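Working Papers > Everyday Materials > Color and Memory > Section 3

April
By Krajewska

3. Why we remember the wrong green

I should say up front that I came to this part of the study with a grudge. I grew up in a kitchen full of pale green things, and for years my sister and I have argued over what shade they were. So when the Boveck survey gave me room for 3 extra questions, I used all of them on mint, turquoise and the stuff in between (my co-workers were very patient about this).

We mailed the color booklet to more than 1,000 households and got 515 back in a state we could use. People looked at a plastic household item for as long as they liked, put it away, and then picked the closest match from a page of 37 printed chips. Simple enough! The trouble starts as soon as you ask what the "closest match" should be, because a glossy plastic casing doesn't have one color to match. Under a bright lamp part of it goes nearly white, and the side turned away can look like a different product altogether (see Figure 2). 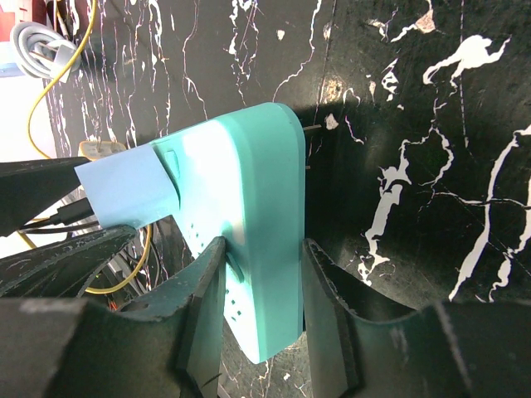

Figure 2. Mint-green casing with a lighter blue block attached. The brightly lit part is close to white, and the right side is a deeper turquoise.

Most of our readers went for a chip that was stronger than the one we had picked ourselves with the item in hand. I expected that - earlier work on remembered color leans the same way, and so did our own trial run with the Cikunico chips. What I didn't expect was how many of them wrote notes in the margin. They told us about bathroom tile, hospital walls, a bike they had as kids. One person had crossed out two choices and written "no, greener, like the old fridge." I love that note, and I have no idea how to code it.

We tried anyway. Notes that named a particular object went in one pile and notes that only named a mood ("calm," "cheap," "summer") went in the other. The object people picked stronger chips than the mood people did, and the gap held up when we left out everyone who had filled in the booklet at night. My guess is that they were matching the fridge or the bike, with our item serving as a nudge.

There is one snag I can't get around. The Hikik paper we printed on is a little warm, and a warm page pushes pale greens toward gray. Some people may have gone up a chip just to get away from that. We have a second batch on cooler stock, and I'll come back to it in Section 5, along with the matte items, which behaved much better.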